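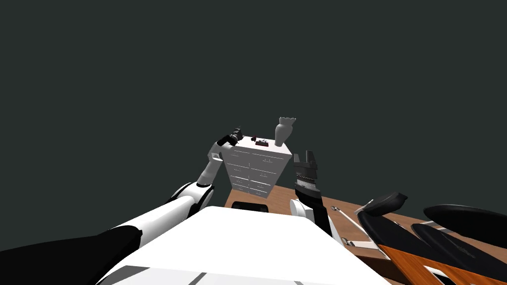
One reader who runs a small furniture showroom in Pornska wrote in to ask why he should pay for a robot's practice sessions when he has never been shown the robot doing the job. It is a fair question, and the firm selling the service has not answered it very well.

Urnik has opened sales of Dundholm, a subscription that lets customers rehearse household jobs with a simulated two-armed robot before any hardware turns up at the door. You pick a room, put furniture in it, place things on top of the furniture and set the arms to work. The price is 70 euros a month, with a limit of 1,000 runs. Anything over that is charged separately, at a rate the sales page leaves out.

The pitch is that mistakes on a computer cost nothing. A vase knocked off a chest of drawers in a simulation can be put back with a click, and a badly planned reach shows up before it scratches anyone's paintwork. Few people would argue with that, but similar claims have been made for simulators for years and Urnik is charging for more than a safe place to fail. It says a task that passes in Dundholm is "ready for the home".

What that means is hard to pin down. The launch notes say 837 tasks were tried during testing, and that almost all of them passed. They do not say how many were then repeated on a real machine. Asked for that figure, Urnik said it was "still being gathered" and pointed us to the same launch notes.

The rendered rooms are plain, with flat backgrounds and tidy furniture. Real drawers stick. Real tops are dusty, or slope a bit, or have a lamp cable running across them that somebody forgot. Users can change the weight and grip of an object by hand, but the default settings are generous, and a customer who leaves them alone may come away with a rosier idea of the robot than it deserves.

Koster, which sells a rival package, offers fewer rooms and a clumsier menu. It does publish its failed runs next to the successful ones, though, and buyers can read them before they sign up. Urnik says it has no plans to do the same, as customers find long lists of failures "confusing".

There is a free trial of 7 days, which should be long enough to build one room and find out whether the controls suit you. It does not include exporting a finished task to a real robot, so the part most people will want to check is only open to those who have already paid. The minimum contract after the trial is a year.

Dundholm is on sale now. Urnik says an update with softer materials, including cloth and cushions, will follow in April.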